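4. Comparação de garras em tecido dobrado

Esta secção aplica-se à garra manual Wunura e à Wilteck, montadas no mesmo punho. Os valores da ficha técnica foram obtidos com cubos de espuma e pouco dizem sobre roupa. Faça o ensaio antes de acreditar neles.

4.1 Preparação

1. Carregue o punho e aguarde 7 minutos com a câmara ligada antes da primeira gravação.
2. Abra as garras até ao batente e confirme que os dois lados se movem por igual. Se um chegar primeiro, volte à secção 3.
3. Limpe as estrias das almofadas com um pano seco.
4. Coloque uma peça de roupa dobrada sobre uma superfície macia. Uma cama feita serve, e é mais exigente do que a bancada.

Nota: o fabricante recomenda fundo liso e de cor única. Ignorámos a recomendação. Quem vai usar a garra numa casa encontra lençóis estampados, e um sistema que só funciona sobre cinzento não está pronto.
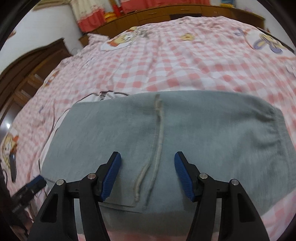 4.2 Ensaio

5. Aproxime o punho com as garras abertas, sem tocar no tecido, e inicie a gravação.
6. Feche sobre uma única camada, junto à bainha. Repita com a dobra completa.
7. Se a peça tiver cordão, faça uma série à parte só com ele. Os cordões finos são onde as almofadas estriadas mais desiludem - escorregam entre as estrias ou ficam presos nos elos.
8. Levante 300 mm, mantenha, pouse. Registe cada queda, mesmo as que pareçam culpa do operador.
9. Troque de garra e repita na mesma peça, dobrada da mesma forma.

Cuidado: mantenha os dedos longe dos pinos ao fechar. O batente de borracha não protege os elos interiores.

Cuidado: não deixe cabos soltos ao alcance das garras.

4.3 Leitura dos resultados

Faça pelo menos 26 tentativas por garra. Com menos, a diferença entre as duas cabe toda na mão de quem segura o punho. Kavinda Weerakoon reuniu 798 tentativas para a versão anterior deste guia, e nem assim a Wunura se destacou nas camadas múltiplas. Na camada única ficou à frente, por uma margem que não justifica, a nosso ver, a diferença de preço.

O controlador Savchuk apresenta um índice de "preensão segura" no fim de cada série. Não o use para comparar garras: sobe com a força aplicada, quer o tecido venha agarrado quer não. Conte as quedas no vídeo.

Para exportar as gravações, consulte a secção 5.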